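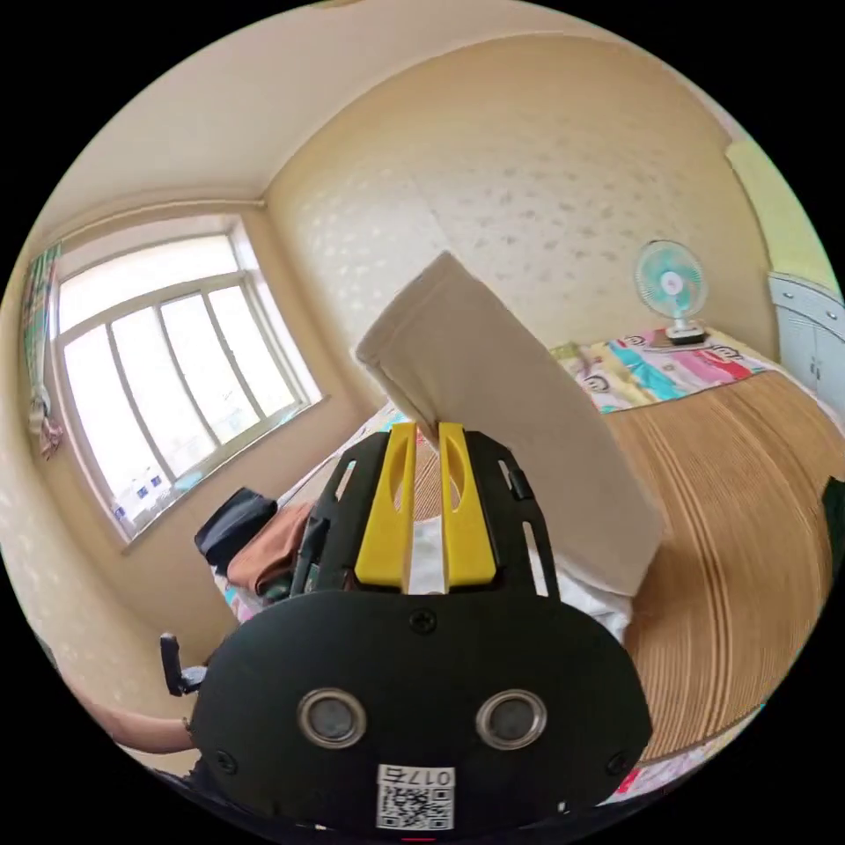

My uncle Genivaldo left me a car he had never once let me sit in. It was a 1938 Hulcombe tourer, dark green, three gears and a horn like a goose, and it came with a shoebox of keys, none of them labeled, and a logbook going back to the first owner. I drive a hatchback. I had never changed a tire. So of course I said yes, I'd take it, before the lawyer had even finished her sentence.

The first person I called was Pongsak Nakpan, because he runs the old-car club two towns over and because my uncle had owed him a carburetor for years.

"Does it run?" he said.

"I don't know. It's pointing the wrong way in the garage."

"They all are," he said, and he came over that same evening with a flashlight and a bag of doughnuts.

We pushed it out onto the driveway, the two of us, with Nadine Khoury from next door steering in her slippers (she'd only come out to ask about the noise). Pongsak walked around it twice. He lifted the hood, sniffed, and put it down again. Then he sat on the running board, ate a doughnut and read the logbook by flashlight like it was a novel.

It kind of was! The first owner was a piano tuner called Estíbaliz Rivas, and she wrote down everything. Every gallon, every flat, every hill the car wouldn't climb. "Went up Goicoechea backward again," she wrote one April. "Reverse is the lower gear. Waved at by schoolchildren." I read that one out loud and Nadine laughed so hard she leaned on the horn.

After the war there was a dentist, then a long gap, then my uncle's square little handwriting. He had copied her style, more or less. Driven 11 miles, no trouble. Driven 3 miles, rain, roof leaks over passenger, no passenger. That one got me a bit, I'll admit it. The last entry was 20th October and all it said was "Battery off. Ask about the hill."
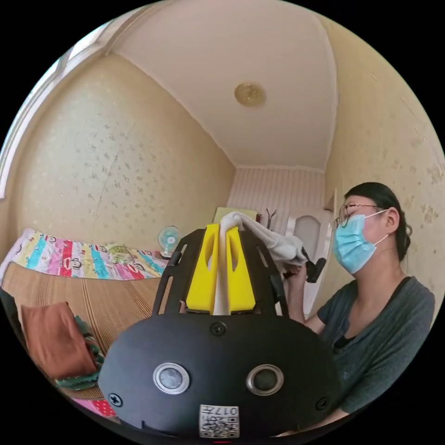 Holding up the white cloth by both ends.

"What hill?" Nadine asked.

"There's only one in the book," I said.

It took us most of the winter. Pongsak did the brakes and I did what Pongsak told me, which was mainly hold this, no, the other end. A man named Arsalan Ansari sold me a fuel pump out of his barn and wouldn't take a check — he wanted a ride when it was done, and he wanted the front seat. I learned to set points. I learned that a Hulcombe will start on the third pull or not before lunch. My hands smelled of gas at work and I stopped caring.

And then one damp morning we went and found Goicoechea, which is a lane now with a mailbox at the bottom and a water tower at the top. Arsalan had the front seat, as agreed. Nadine and Pongsak were squashed in the back under a blanket. I took a run at it and we got as far as the second bend before the engine started to groan and sag.

"Don't force her," said Pongsak.

So I let us roll down to the mailbox and turned the car around, which took a lot of arm. I put it in reverse, hooked my elbow over the seat and looked up the hill past everybody's faces. We went up at the speed of a cow. A kid on a bike stopped to let us by, and Nadine waved first.

I wrote it in the book when I got home, under his line, with the same pencil.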